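Pidley Robotics Club - Bench Check Before Powered Runs
Bench 2, assembly task (board and holder onto plate)
Filled in by: Rui Aguiar
Month: July

Mark each line OK, FIX or N/A. Write a comment for every FIX.

1. Power and stop

1.1 Emergency stop within reach of the operator - OK
1.2 Stop button tested with the arm moving at low speed - OK
Comment: tested twice, released and reset both times.
1.3 Speed limit set to 41 percent for student runs - FIX
Comment: was left at 100 after the Braltcombe demo. Set back and saved. Please check this line first next time.

2. Cables and floor

2.1 Arm cable has slack at full reach - OK
2.2 No cables across the walkway - FIX
Comment: extension cord moved behind the bench. We still need a cord cover.
2.3 Spare cables coiled and kept out of the arm's path - OK

3. Gripper and parts

3.1 Finger screws tight, checked by hand with power off - OK
3.2 Printed parts free of cracks and loose strings - OK
Comment: the Salloveck team's older holders are in the scrap bin. Do not reuse them.
3.3 Blue holder held upright in the fingers, next to the grey plate - OK
3.4 Green board strip seated in its clips on the plate - OK
Comment: if a clip feels soft, swap the plate. Don't glue it. 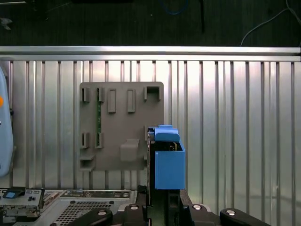
4. People

4.1 Safety glasses on everyone at the bench - OK
4.2 Long hair tied back, no lanyards - FIX
Comment: one lanyard, taken off before the run.
4.3 One operator, one spotter, names on the board - OK

Open items: cord cover (2.2), print a spare plate on the Bae printer.
Cleared for powered runs: yes, at the reduced speed only.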